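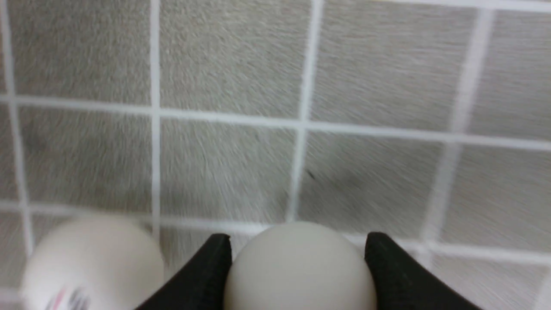

Page last changed: Thursday, 4:40 p.m.

The Rule Book for Picking Things Up

The binder at Jetthorpe is two inches thick, and the first rule in it is that you may not bring coffee past the yellow tape. The second rule is that you may not bring tea, either. Somebody had evidently asked.

Folasade Olatunji wrote most of the rest. She runs the handling bench at Jetthorpe, a small testing shop that grades how well robot grippers pick things up, and she has spent much of her working life deciding what "pick up" means. Does it count if the object leaves the table and then falls? (No.) If it's lifted, held, and put down facing the wrong way? (Page 26, with a diagram.)

Her trade runs on pale, round, dull objects, set out on a gray surface ruled with white lines. The lines are there so that a start position can be written down and used again by someone who wasn't in the room. A gripper comes in with one black finger on either side of a smooth dome, and the next one over sits close enough to be a nuisance. Spacing gets its own chapter. Makers like to show their machines with one object and a great deal of elbow room, which Olatunji calls "the wedding portrait."

The house standard asks for 200 tries per object, with every miss logged and no do-overs. Do-overs are where the fights start. Lockyer, which makes grippers, once argued that a try shouldn't count if the operator sneezed. The binder now has a line on sneezing. The try counts.

There is a rule about wrist cameras too. Blurry pictures stay in the record along with the sharp ones, and no one gets to throw out a run for being ugly. "If the robot had to work from it, I have to look at it," she says. Smudges and specks on the test surface get written down before a run. Cleaning halfway through is forbidden, a rule that has cost her at least one very tidy intern.

Not everybody is charmed. Civetti, a rival shop, gets by on a checklist that fits on a single sheet, and its customers seem content. Somska, which builds sorting lines, asked for both sets of rules, read the short one, and hired Jetthorpe anyway, on the theory that anyone this fussy about tea would notice a dropped part.

Olatunji is revising the binder in May. She hopes to make it shorter. So far she has added a section on how to number the sections.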